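Search the help pages Go
Last updated in September

Black paint on my craft pieces keeps looking flat, any tricks?
Joelle Shboul

Matte or satin on top? I've tried both and I'm stuck!

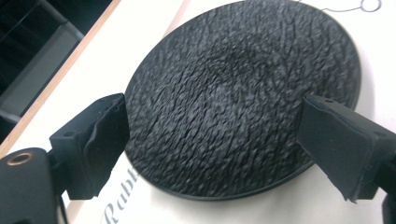
Nisreen Bitar
I'd skip satin and dry-brush a little gray over plain matte (barely any on the brush!). It only works if there's texture to grab. Wrinkly black ovals like this one show lighter flecks all along the ridges, so go for that.

Zaid Ghanem
satin. always satin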